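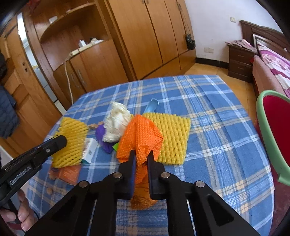
Hand-held grippers and packing materials on a plaid tablecloth. The orange sheet is between the jaws.

Equipment budget: what we are asking for

The request for next year's hand-held grippers went to Houshang Babaei on 1st October. It covers two more pairs for home collection, spare jaws and one storage case per pair. We priced Clirnine and Ornon. Clirnine quoted $497 per gripper and Ornon $518, but Ornon's price includes a second set of jaws and Clirnine charges $20 for those. That leaves a dollar between them, so the choice will come down to delivery and repairs.

Priya Marchetti would like the spares ordered first. Thin, soft items such as foam net and plastic bags are a large part of the Pulasora task list, and she wants every pair to go out with fresh jaws – the June order left us short, and two homes had to wait.

We have also set aside up to $230 for household items. Please buy locally, keep the receipt and send it in with your hours. Tables and cloths are not covered. Use what is in the home.

Still open: whether Hashemi will extend the service plan to new units or write a separate one. Their answer affects the total, and the order will not be placed until we have it in writing. If you have a pair that needs repair, tell Priya before the end of the month so it can be counted in the same request.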